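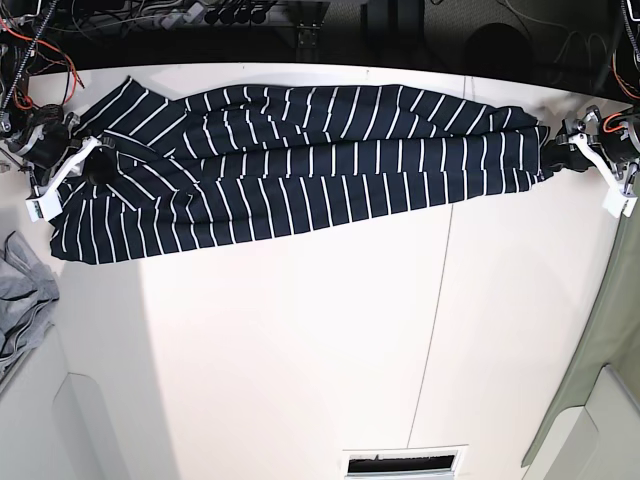

Pull first, then fold: using tension to sort good grasps from bad ones in two-arm cloth handling

Speaker notes, Rondinik workshop, Saturday, May 9, 2026
Mendes group, Bileo project

Slide 1. Title

Say the title once and move on. The chair will have given the affiliation. Mention that the printed version of the paper has a wrong sign in the second equation and the one online is right.

The talk covers one step in the Bileo folding pipeline. It is the step between picking the garment up and laying it out. I will not cover the pick itself or the fold planner. Questions on the planner can wait for the poster.

Slide 2. The problem

A garment arrives in a heap. Two arms take hold of it. At that point the system has two grasp points and a poor idea of where they are on the garment. The camera sees a rumpled band of cloth between the grippers, and most of what matters is inside the folds.

Three things commonly go wrong. One gripper has a thin pinch on a single layer and will lose it on the next move. Or both grippers have a firm hold, but the cloth is twisted between them. Or both have a firm hold with no twist, and the points are no use for a fold, such as a cuff at one end and the middle of the back at the other.

From above these look much alike. Our earlier classifier, which used the overhead view only, confused the first two more than any other pair.

Pause here. People from the rigid-object side usually ask why we do not just regrasp every time. Regrasping costs time and often makes the bundle worse. The next slide has the timing split.

Slide 3. Where the time goes

Bar chart, old pipeline. The long bar is recovery from a failed layout. The short one next to it is the pick. Point out that layout failures are found late: the cloth is already down on the table, the arms have let go, and the whole pick has to be repeated.

The aim is to find the failure while both grippers still have the cloth.

Slide 4. Idea

Pull before deciding. The arms move apart slowly until the cloth is taut, hold, ease off, and pull a second time from slightly different heights. Motor current on both sides is logged for the full movement, with the overhead image taken at the taut point.

The current trace gives the stiffness of whatever lies between the grippers. A single layer pulled along the weave rises fast. A single layer on the bias rises late and gently. A twisted bundle has a soft start as the twist tightens, then a sharp knee. A thin pinch shows a small step down, where the cloth creeps in the jaws.

Keep this slide short. The shapes are easier to believe on the next one.

Slide 5. Traces

Four panels. Go left to right, one sentence each.

Straight grasp: smooth rise, and the second pull lies on top of the first.

Twisted grasp: soft start, knee, and the second pull starts higher than the first. Some of the twist has packed down and does not come back.

Slipping grasp: the step. Note that the two arms disagree for a moment after it. That disagreement is the strongest single feature we have.

Snagged grasp: sleeve caught under the hem, or similar. This one looks like a straight grasp until the second pull. It is the main reason there are two pulls at all. We tried to drop the second one to save time and put it back.

If someone asks about filtering: the traces are shown with a low-pass filter for reading. The model gets them raw.

Slide 6. Hardware

Two arms over a white table, parallel jaw grippers, overhead colour camera. There is no force sensor at the wrist. Everything comes from motor current, and this was a choice. We wanted the method to run on the cheaper Prokberg arms as well, and those have no wrist sensor.

The fingers are printed in white. Colour has no effect on the current but it did affect the image branch: with dark fingers and dark cloth the segmentation kept joining the two. Changing the fingers was simpler than retraining.

Cable drag is real. The cables to each gripper add load that depends on arm pose, and the two sides do not match. We record an empty pull at the start of each session and subtract it. It has to be redone whenever a cable is moved or tied back differently. We lost a week of March data to this.

Slide 7. Data

3,000 pulls, collected with 12 garments. Shirts, T-shirts, two pairs of trousers, a towel. Every pull has a label given by a person after the cloth was opened out by hand, so the label reflects the true state and not a guess from the picture.

The labels are straight, twisted, slipping, snagged. There was a fifth label for mixed cases. It held very few pulls and labellers disagreed on it, so it was folded into whichever fault would have stopped the layout first.

Mention stripes. Striped shirts were very handy for labelling and for checking the image branch, as the lines turn with the cloth and a twist can be read off them. They are also a trap. An early version of the image branch did well on striped shirts and badly on plain ones, and our average hid it. Results are now always given separately for plain and patterned cloth.

Slide 8. Model

Small. Two branches, one for the current traces and one for the image, joined late. The trace branch is a one-dimensional convolution over both pulls, left and right arms as separate channels. The image branch is a standard backbone, frozen apart from the last block.

Output is the four labels plus a confidence. Below a set confidence the system treats the grasp as bad and goes to the recovery move.

We also tried a larger joined model. It fitted the training garments better and the held-out ones slightly worse. I would not read much into that with a data set of this size.

Slide 9. Recovery moves

One per label.

Twisted: one gripper turns about the long axis of the bundle in the direction that lowers the pull at the same distance. If neither direction lowers it, lower the cloth to the table, let go with one side and take a new grasp further in.

Slipping: stop pulling at once. Bring the arms together to take off the load, press the weak side against the table, and regrasp deeper. Doing this with the load still on will drop the garment.

Snagged: a short shake with the arms close together. Crude, works more often than we expected, and fails on anything with buttons.

Straight: carry on to layout.

Slide 10. Results, held-out garments

80 full runs on garments that were not in the training set. Each run goes from heap to laid out flat, judged by the planner's own acceptance test.

Read the main row: trace plus image beats image only, and trace only sits between them, nearer to the combined model than to the image one. The order is the same for plain and patterned cloth. The gap is wider for plain cloth, as it should be if the image branch is leaning on pattern.

Most of the gain is in slipping grasps. Twist is better but still the largest remaining error. Time per garment falls even though every run now has two extra pulls in it, and the saving comes almost entirely from fewer repeated picks.

State clearly: the held-out garments are of the same general types as the training ones. No knitwear. No coats.

Slide 11. What did not work

Pulling harder. We assumed that more tension would separate the classes better. It did for twist. For slipping it turned weak grasps into lost ones, and for thin T-shirts it left marks at the jaws. The limit now in use is well below what the arms can do.

Guessing the grasp location from the trace. Stiffness says something about how many layers there are and which way the weave runs. It says very little about whether the gripper is on a cuff or a hem. We spent some time on this and the answer was no better than the image alone.

Sharing one model between the two arm types. Current on the Prokberg arms is much noisier at low speed. With its own empty-pull correction and a short round of fine-tuning on 1,000 pulls it reaches the same order of results, but the model does not carry over as it stands.

Slide 12. Limits

Stretch cloth breaks the method. The knee goes missing and twisted looks like bias. Gathered waists do the same.

Long garments reach the end of the arms' travel before they are taut, and the pull then tells us nothing. At present the system detects this from arm position and skips the check. A better answer would be to take the second grasp closer to the first.

The pull also changes the cloth. Folds that were there before are not all there after, so any image taken earlier should be thrown away. The first version of the pipeline did not do this and planned layouts from a stale picture.

Slide 13. Next

Use the trace during the move to the table as well, so that a slip on the way down is caught. The logging is already in place and there is no model for it yet.

Collect knitwear.

Release: the traces, images and labels go out with the code once the licence text is agreed. The empty pulls are included and kept with the session they belong to. Please use them - the raw traces cannot be compared between sessions otherwise.

Backup slides

B1. Confusion tables, plain and patterned.
B2. Effect of pull speed. Slower is better down to the point where joint friction takes over.
B3. Label agreement between the two labellers. Lowest on snagged.
B4. Jaw pad wear. Worn pads move the slip threshold. Pads were changed on a fixed schedule during collection, and the schedule is in the appendix of the paper.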